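Setting Up a Takeout Bakery Counter: Trays, Tongs and Bags
Iestyn Bevan, Sun 5 February

These notes cover a small pickup counter where items are plated from a display case and bagged to order. They assume one person on shift, a single packing table and no conveyor. Sites that slice or heat to order need a second surface and are not covered.

1. Table placement

Place the packing table within one step of the case. The clear surface should be 2000 mm long if two bag sizes are in use. Shorter tables work with one bag size. Leave the end nearest the register free so that finished orders can be set down without crossing the work area.

At Janley the table was first installed on the far side of the aisle. Each order needed two crossings, and the line backed up before 9 a.m. The table was moved in December. No other change was made to the layout.

2. Trays and tongs
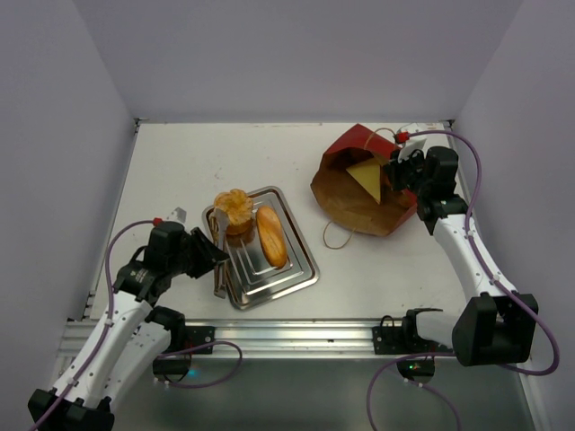 A tray carries one order at a time. Do not stack the next order on it while the first is waiting for a bag. Use metal trays with a rim high enough to stop round items from rolling off, and keep them free of liners unless the item is iced. Muffins with a crumbly top and glossy rolls can share a tray, as they do on the stainless-steel one with the stepped ridges, but leave a gap between them so the tongs can close on either without touching the other. Grip a roll across its width. Grip a muffin low, below the dome.

Assign tongs by product group:
Plain bread and rolls
Muffins and cakes
Anything with nuts
Anything iced or filled

Store each pair in its own upright holder. Swap all pairs for clean ones at the change of shift, and at once if a pair touches the floor or the wrong product group. Spare pairs stay in a lidded container under the table.

3. Bag sizes and stock

Two sizes cover most orders. The small bag takes two items. The large bag takes six, or four if any are domed. Anything larger goes in a box.

Order bags by the case. Ivach supplies ours in cases of 3000, and one case of the small size lasted 237 orders short of a full month at the Kravchuk site. Reorder when 10 sleeves remain. Keep cases off the floor and away from the dishwasher – paper that has taken up moisture tears at the fold.

4. Filling the bag

Open the bag fully before picking up the first item. Square the base with two fingers. Heavy items go in first, then light ones, then napkins down the side. Fold the top twice and crease it. Do not staple.

For long rolls, lay the bag down and slide the roll in lengthwise. Raise the bag only after the roll has reached the base. 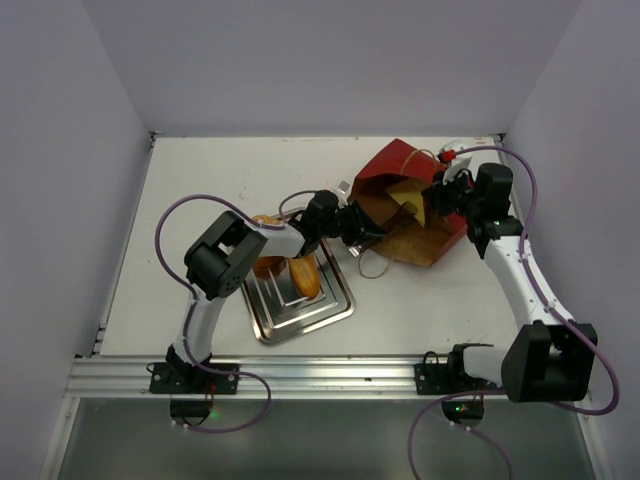
Red paper bag on its side on the tabletop.

5. Labels

Put the label on the fold so that it also works as a seal. It should show the order number, the packing time and any allergens. The Grollel label printer at our counter cuts off long item names, so short names were entered in the menu file. Check these against the allergen sheet whenever the menu changes.

6. End of shift

Wipe the table from the case end toward the register end. Wash trays by hand if the dishwasher rack does not hold them flat. Count unopened sleeves of each bag size and write the totals on the stock sheet.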